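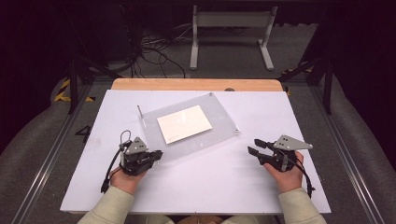

At the white table, Pratholm.

Clulanero Instrument Library
Progress report to the Daneshvar Fund
January 2023
Prepared by Madalena Sampaio

Dear all,

Thank you for your patience with this one. I know the form asks for two sides and I know I went over last time as well, but a good deal has happened since I last wrote and I would sooner you had the whole of it, including the parts that haven't gone to plan.

You'll remember that when you first funded us, Clulanero was a cupboard with a list taped to the door. People in Pratholm could borrow a fiddle or a ukulele if they happened to know whom to ring, and if that person happened to be in. We now have 132 instruments on the shelves or out in people's houses, a proper card for each of them, and opening hours that we have kept to all winter apart from the week the pipes froze. I'm very pleased about the cards. Each one has the instrument's history on the back, as far as we know it, and borrowers have taken to adding a line of their own when they bring something back. The half-size cello has quite a life story by now (it has been to two weddings and a caravan holiday).

Lending

The free loans are still the heart of it. Most people take an instrument for a month and then ask to keep it for another, and we've stopped pretending that the four-week limit means anything for beginners. A month is barely long enough to stop being frightened of a clarinet! We have moved to a full school term for anyone under sixteen, and for adults who are having lessons with us, and it has made the desk a much calmer place. The drawback is that the popular things are hardly ever in. There is a waiting list for the small guitars and a longer one for anything that could be called a keyboard, and I have had some rather sad telephone conversations with grandparents in the run-up to Christmas.

Brass has been the surprise. We had a row of cornets and tenor horns given to us when the old band room was cleared in August, and I confess I thought they would sit there. I was wrong about that. The secondary school no longer teaches brass, and it seems there were a good many children who had only been waiting to be asked, and a fair few parents who had played years ago and wanted an excuse. They now meet after tea, parents and children together, and the noise is tremendous. The neighbours have been kinder than we had any right to expect, and we finish at eight sharp as a thank you.

Repairs

This is where the larger part of your money went, so I'll be a bit more careful here. We budgeted for sending instruments out to be mended and for a small amount of mending at our own bench. The sending out has cost more than I thought it would. Violins are manageable, as bridges, pegs and strings are all things we can do ourselves now, but woodwind is another matter, and a full set of pads on a saxophone is an afternoon's work for somebody who knows what they're doing and a fortnight of misery for somebody who doesn't. We spent over 900 pounds on woodwind alone. I have set that against the underspend on travel, as we agreed on the telephone, and the figures are in the sheet that goes with this letter.

The bench itself is a joy. We have it set up in the lighter end of the building and there is nearly always a kettle on nearby. The beginners' repair course ran for five sessions, and by the end of it everyone could restring a guitar, fit a violin bridge and tell a split seam from a scratch. We asked for 100 pounds towards glue, clamps and cork, and that has lasted well, mostly because cork goes a long way if you cut it thoughtfully and don't let me near the knife.

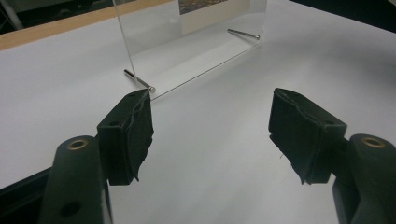
I had hoped to tell you that the second repair course was under way too. It isn't yet. Our tutor has had a new baby (all well, and a very good pair of lungs) and I didn't want to run it with somebody the group hadn't met. We've pencilled it in for after Easter, and I'd be grateful if you would let us carry that part of the grant forward. The people who signed up have all been told and all but one are happy to wait.

The Munari collection

Some of you asked about this when you visited. The Munari family have lent us their late uncle's accordions for as long as we can look after them, on the understanding that they are played and not put behind glass. They are lovely things, and very heavy. Accordions are fussy about damp, so they live upstairs, away from the outside wall, and we've bought a small heater with a timer for that room. It will show up on the electricity, and I've put a note beside the figure so that you don't have to wonder.

We've had two afternoons where people could come and try them, with cake, and a gentleman who hadn't touched one since he was a boy played three waltzes straight through and then had to sit down. He has been back every week since. I do realise that this isn't the sort of thing that fits in the outcomes table, but I wanted you to have it all the same.

What hasn't worked

The online catalogue. We paid for it, we typed everything in, and hardly anyone uses it. People like to come and look, and those who can't come would rather ring up and have a chat about what might suit them. I don't think the money was wasted, as the list is useful to us at the desk and it made us check every serial number, but I wouldn't ask you to pay for the next stage of it. I'd much prefer to spend that on a second telephone afternoon each week.

We've also been slow getting to the villages up the valley. The plan was to take a carload of instruments to each of them before the winter. We managed the nearer ones, then the weather turned, and then the car did. I have found someone with a van and we shall start again when the lanes are clear.

Between now and the summer

We want to finish the outstanding woodwind, run the second course, and hold a proper open evening with the brass group and the accordions on the same programme, though perhaps not at the same moment. We'll also be asking borrowers what they think of us, by means of a single sheet of paper with a pencil tied to it, and I'll send you whatever comes back, rude or otherwise.

The spreadsheet, the receipts and the revised budget are in the same envelope as this. If anything in them doesn't add up, please ring me at the desk, where I am most mornings, and do let it ring for a while as I may be at the top of the stairs with an accordion.

With very warm wishes and many thanks,

Madalena Sampaio
Clulanero Instrument Library, Pratholm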